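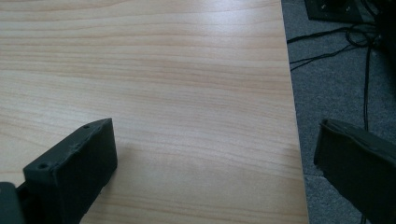
Pale top, horizontal grain, straight edge with no lip.

Skiden table top protector, clear, cut to size

The Skiden is a clear, flexible sheet for dining tables, desks and worktops. It lies flat on the table under its own weight and needs no glue, clips or tape. It is sold by Kovimus in two finishes, gloss and matt, and is cut to order from a roll.

Thickness and weight

The sheet is 3 mm thick in both finishes. Thinner covers tend to ripple near a window or radiator and take a long time to settle after being rolled. At 3 mm the sheet stays put in normal use but can still be lifted at one corner for cleaning. A sheet for a table for six is heavy and is best laid by two people.

Measuring

Measure the top itself and ignore any old cloth or cover. Take the length along both long sides and the width at both ends. Older tables are often out of square by a few millimetres. If the two readings differ, give us the smaller one.

For a table with a plain square edge, we suggest a sheet 3 mm short on every side. The sheet grows slightly in a warm room and the gap stops it from creeping over the edge, where sleeves catch it. For a table with a raised lip, measure inside the lip and take off the same amount. For rounded corners, draw round one corner on stiff paper and post the template with your order number written on it. Corners are cut by hand by Hermine Hämmerli, who will ring you if the template and the sizes do not agree.

Choosing a finish

Gloss is fully clear and shows the grain and colour of the table as they are. It also reflects windows and ceiling lights. Matt cuts the reflection but softens fine grain, and very dark tops look a shade greyer under it. If the table already has some shine, look at it at the time of day you use it most before you order. 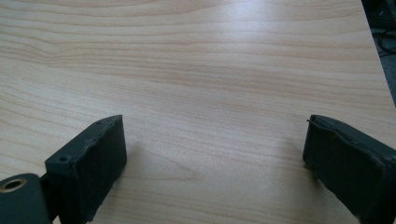

Glare on a light wood-grain surface, upper centre.

Samples of both finishes are free, one of each per household. Lay them side by side in the brightest part of the table and leave them overnight.

Laying the sheet

Unroll the sheet and leave it flat, face up, for a day before use. In a cold room allow two. The top must be clean and fully dry. Water trapped under the sheet shows as a dark patch and may mark an oiled or waxed surface. Newly varnished or oiled tables should be left for 14 days, or longer if the maker of the finish says so. Small air pockets can be pushed to the edge with a dry cloth and will return less often as the sheet settles.

Heat

The sheet is rated to 74 degrees C. This covers warm plates and most serving dishes. It does not cover pans from the hob, oven trays, teapots straight off the boil or hair tongs. Use a mat under all of these - cork at least as thick as the sheet, or the Zinia felt mat, sold separately. Heat marks in the sheet are permanent and are not covered by the guarantee.

Spills and cleaning

Wipe with warm water and a little washing-up liquid, then dry. Do not use scouring powder, white spirit, nail varnish remover or anything with bleach in it. Turmeric, beetroot and ballpoint ink will stain if left. Cold drinks leave rings of water that do no harm to the sheet but can run under the edge. Lift the edge once a week and check.

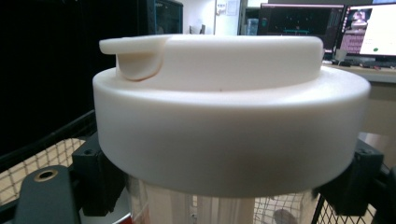
White two-tier lid with flip tab, on a clear container.

Rubber feet and some soft plastics can react with the sheet if they stand in one place for months. Lamps, printers and speakers should have a felt pad under each foot.

Sizes and delivery

Narrowest cut: 40 cm. Sheets are sent rolled in a card tube, never folded. Do not open the tube with a knife. Cut sheets cannot be returned unless they are faulty or the wrong size, so please check your figures before you pay. Matt sheets up to the full roll width are in stock. Wide gloss sheets come from the Bucur roll, which is next due in September - narrower gloss sheets are not affected.

Questions about templates and odd shapes go to Corinne Crenshaw at the order desk. Please have the table sizes to hand in millimetres.

Page checked Wed 21 April

Shares: 14 | Comments: 3

Kovimus table and desk covers | Contact the order desk | Copyright Kovimus | Back to top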